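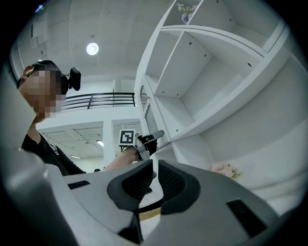 Accueil > Outillage > Pinces portatives
Kuketti – pince à main pour l'enregistrement de gestes
Réf. 626-2

Kit de pince tenue à la main, à monter soi-même. Le kit reprend les plans de Radek Doležal, mis au point à l'atelier partagé Condora.

Caractéristiques
Corps : plastique gris clair, imprimable sur une machine domestique
Doigts : deux, noirs, à patin texturé
Repérage : marqueur carré noir et blanc sur le dessus
Ouverture maximale : 68 mm
Masse sans batterie : quelque 930 g

Montage
Imprimer les deux demi-coques à plat, sans support dans les fentes du boîtier. Poser les patins avant de fermer la coque – l'accès aux vis est ensuite masqué. Le marqueur se colle en dernier, bord blanc entièrement dégagé. Un marqueur rogné ou gondolé fausse l'estimation de pose.

Utilisation
La pince s'emploie seule ou par paire. Une caméra frontale sur sangle peut compléter les vues des pinces ; elle n'est pas fournie. Refaire l'étalonnage après chaque remplacement de patin.

Compatibilité
Les patins de la version d'octobre se montent sans modification. Ceux de la première série demandent une entretoise, à commander séparément chez Kuipers.

Contenu du kit
Visserie, patins, planche de marqueurs, notice en français. Fichiers d'impression sur demande.

Fiche révisée le lundi 27 janvier 2025 par Indrek Jankauskaitė.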